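Litbridge Tableware Care Guide
Section 3: Stacking and Storing Shallow Dishes

Keep the stack on a flat surface, a short way in from the edge.
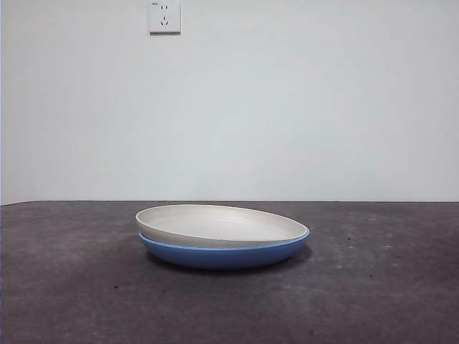

Aurora Peixoto writes that she used to pile hers nine high and chipped the bottom one every winter, so she now keeps them in pairs and has had no trouble.

1. Wash and dry each dish, including the foot. Water trapped between dishes can leave a ring.

2. Wipe the tabletop or shelf with a damp cloth. Grit under the foot will scratch both surfaces.

3. Set the first dish down with both hands.

4. Lower the second dish straight onto it. Do not slide it into place.

5. Press lightly on the rim. If the top dish rocks, lift it off, turn it a little and try again.

Note: Stack only dishes of the same size. For storage longer than a month, place a paper towel between them.

CAUTION: Do not stack dishes that are still hot from the oven or dishwasher.

CAUTION: Never pull a dish out from the bottom of a stack. Lift off the upper ones first.

For chips and cracks, see Section 7.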